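Let the Cans Stand Around
Last updated in August 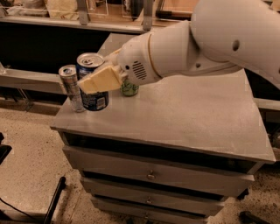
I have a soft spot for an office where drinks get left out on whatever flat surface is handy, and I'm tired of being told it's a mess. Our new landlord at the Parden building sent around a memo saying all beverages must live in the break room, lids on, labels out (labels out!), and I've been grumbling ever since. Look at the top of that gray metal cabinet — a tall slim silver can, a dark blue soda can, a short green one, all bunched up near the front edge with a whole lot of bare gray behind them. Does that bother you? It doesn't bother me one bit. It's a drawer cabinet with a scuffed top, and a can isn't going to ruin its day.

I've worked in the other kind of place. At Tromen we had a 46-page workplace guide and a drinks station that cost some $3000, with a chilled drawer for each flavor. It was gorgeous, and people grabbed their seltzer and went straight back to their desks like they were leaving a library. I was there nine months and learned maybe four names.

Then I moved to a little outfit that rented space over the old Gkikas warehouse, and there the sodas just sat out on a file cabinet by the window. You'd wander over around 3 p.m. and someone would be leaning there, and you'd get to talking about the bus or their kid's braces. I got my best project that way!

Sure, sticky rings are gross, and whoever leaves a half-full can overnight should wipe up after it. Keep a rag in the top drawer. But please don't make me walk to a separate room to be sociable, and please don't send me another memo about labels.

200 shares · 9 comments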